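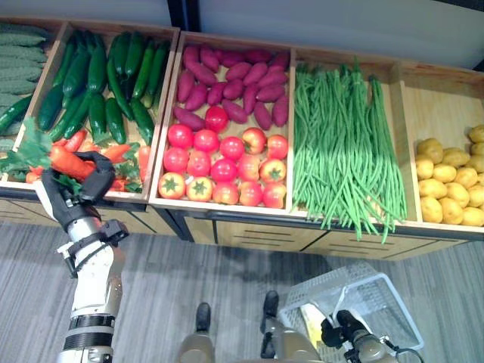

Lucrezia Martinelli

About Surnari

Surnari is a small school and studio for henna and body decoration. I opened it together with Gaetano Rizzi, who was at that time my neighbor in the same building and is now my partner in the business. He takes care of the bookings, the orders and the accounts. I teach, I draw, and I go to the brides.

I learned henna late, when I was already working as a sign painter. My first teacher was Mrs. Baranauskienė, who had a beauty salon on the ground floor and who had learned from a colleague during her years abroad. She made me draw straight lines on paper for one whole winter before she let me touch a hand. At that time I found it very boring. Now I ask the same from my own students, but I am softer than her and I ask it only for two weeks.

What we do

We make henna for weddings, engagements, birthdays, baby showers and holidays. Most of our clients want the hands, front and back, up to the wrist. Brides often want to the elbow, and the feet also. For a full bridal design we reserve 5 hours and we come to your home or to the hotel. Please eat something before and wear sleeves which can stay rolled up, as you will not be able to use your hands for a long time.

For guests at a party we work from a sheet of small designs: a vine along one finger, a round flower in the palm, a bracelet, a simple chain on the back of the hand. Gaetano has put 11 of them on the sheet and I change them each October, when the new season of courses starts. If you have seen a design which you like, bring it. I will not copy the work of another artist line by line, but I can make something near to it which fits the shape of your hand.

Our paste

We mix our own paste in the studio from henna powder, lemon juice, sugar and lavender oil. We do not use the so-called black henna, and we do not put any dye in the paste to make the color come faster. Natural henna is orange on the first day and becomes brown on the second or the third. It is normal, and it is the question we get most often by phone. The color depends also on the skin — the palms become dark, the upper arm stays lighter. If somebody promises you a black color in one hour, please ask what is inside.

The paste is fresh and it does not live long. We sell cones to our students in packs of 2, and they must be kept in the freezer. We cannot send them by ordinary mail in summer.

If you have sensitive skin or you had a reaction to hair dye before, tell us when you book and we will make a small test first. For little children we prefer not to work at all, and we offer them the white body paint which washes away with water.

The courses

The beginner course is for people who never held a cone. We start from the pressure of the fingers, then dots, lines, leaves and the simple flower, and only after this we go to the hand. Groups are small because I want to see how everyone sits and holds the wrist. The second course is about bridal work: how to divide the arm, how to make both sides similar, how to leave empty skin so the design can breathe. Many students fill everything. I did it also.

The materials are included in the price. For practice we give acrylic hands, which can be wiped and used again, and a notebook by Brukar with thick paper that does not wave when the paste is wet. You keep the notebook.

Since the opening we have decorated more than 2,000 hands. Gaetano keeps the number in his booking program and he is very proud of it, maybe more than me. Some of our old students have now their own clients in other towns, and when a date is full with us we are glad to send people to them.

Where we are

The studio is on the first floor of the Wetell building, with the entrance from the courtyard. The bell has our name. There is an elevator, but it is narrow, so if you come with a stroller please call and Gaetano will come down to help. We receive only with an appointment, also for the skin test.

For weddings from May to September it is better to write us early. Tell us the place, the hour when you must be ready, how many guests would like henna, and if possible send a photo of the dress, mainly of the sleeves. We answer in English and in Italian, usually in the evening when the lessons are finished.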